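Week 7 handout: does the wrist camera earn its keep?

1. The claim

The Clivik method trains an arm from demonstrations, using an overhead view and a wrist view together. The usual story is that the overhead camera finds things and the wrist camera handles the last few centimetres. I'd like you to doubt the second half. Our Tuvel bench is set up with toy food, pots and a colander.

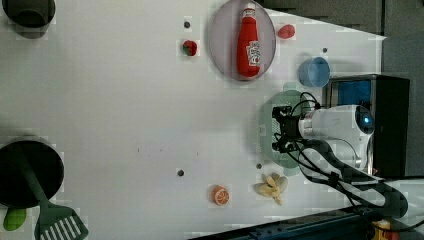 2. What the wrist view gives you

The holes in the colander look like a gift. They are regular and high contrast, so any feature matcher will latch on to them. The trouble is that one hole looks much like its neighbour, and a match that slips by one row still scores well.
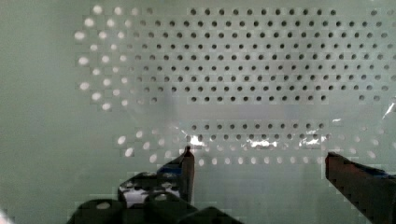 Glare makes this worse. Some holes read as white spots and others as dark ones, and a network trained on 300 demonstrations may learn the lighting before it learns the shape. Ask what happens when the blinds move.

3. What the overhead view gives you

Less detail, but you can tell the objects apart. 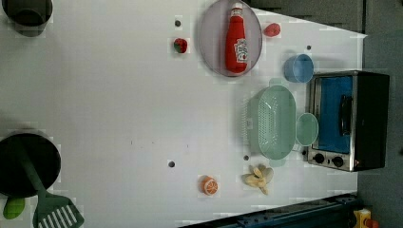

Figure 3. Overhead view with the arm out of sight. Colander beside the toaster oven.

In our own runs we logged 1,030 trials and kept 940 after throwing out calibration faults. Adding the wrist view helped by roughly 3 points. That is a small gain - and we haven't repeated it under other lights.

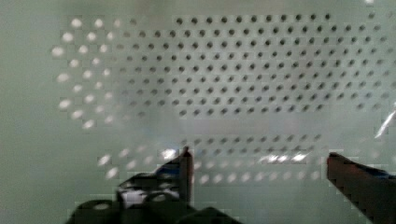 So before you quote the gain in your report, work out how many trials you'd need to trust it. Then mask the wrist input at test time and see how much the score drops. The Sandulberg notes skip this check.

Bring your numbers to the October tutorial, including the bad ones.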